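Getting the red out: a textile conservator on dyes, washing and storage

Ravindran Menon has spent most of his working life testing dyed cloth. He trained in a mill laboratory, moved to the Catholm textile workshop 11 years ago, and now advises households as well as small museums on how to keep coloured fabrics. We spoke in January at the workshop's Brulside site, where he was part way through a batch of wash tests.

His subject is red, which accounts for more enquiries than any other colour. "People write to me about a pink shirt," he said. "The shirt is the evidence. I need to know about the other item in the drum."

Menon separates two faults that are usually confused. The first is loose dye, left on the fibre after manufacture because the cloth was not rinsed for long enough. It comes away in the first few washes and then stops. The second is poor fixation, where the dye was never properly bound and will continue to bleed for the life of the cloth. "Three washes will normally tell you which you have. If the water is still coloured after the fifth, wash it alone for good."

The fibre matters as much as the dye. Polyester is coloured with disperse dyes at high temperature and is generally stable at domestic settings. Cotton is less predictable. On heavily coloured cotton he sets a limit of 30 degrees, although most of the machines he has measured run a few degrees off their stated figure. He does not recommend 60 for anything red. "At 60 you are running a small dye bath. The machine does not know you wanted a wash."

Wedding textiles form a steady part of the correspondence. Covers and hangings are bought for one day, then folded and kept, often with the printing face to face.
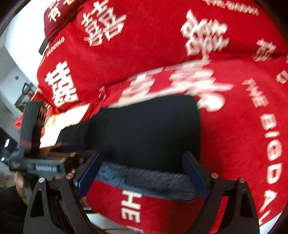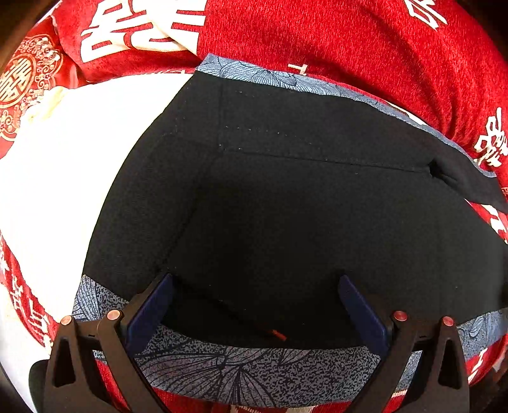
Red fabric with white characters, and a black fabric item resting on it.

Printed and raised lettering brings its own difficulties. White on red is the hardest combination to keep, as any migration shows at once. Menon's advice is to interleave each fold with acid-free tissue and to refold along different lines once a year. Dark textiles should not be left in long contact with pale areas, particularly in a humid room. He has recorded transfer between two dry pieces stored under weight for a single summer.

He is unconvinced by vinegar and salt. "Salt is used in dyeing to drive dye on to cotton. It does not lock it there afterwards. I have tested it on 60 samples and the difference was within the error of the method." Commercial fixatives for direct dyes do work, he said, but must be matched to the dye class, and a household seldom has that information.

The workshop uses a Zorov light cabinet for fading tests. A sample is exposed for about 1000 hours beside a set of blue wool references and graded by eye under standard light. Menon prefers a second grader, and in most cases this is Heather Baird, who runs the Marar collection store and has a stricter view of what counts as a change.

Baird joined us for the last part of the conversation. Her concern is display. "A red hanging in a south-facing window has a short life, whatever the label says," she said. "Line it, or rotate it with another."

Asked what a reader should do before washing an unfamiliar red textile, Menon described the test he uses. Dampen a white cotton cloth, press it on an inside seam for a minute and examine it in daylight. Repeat with a drop of the detergent to be used. A clear mark on either cloth means dry cleaning, or no cleaning. Results and methods from the current batch will be available from the Brulside office once grading is finished.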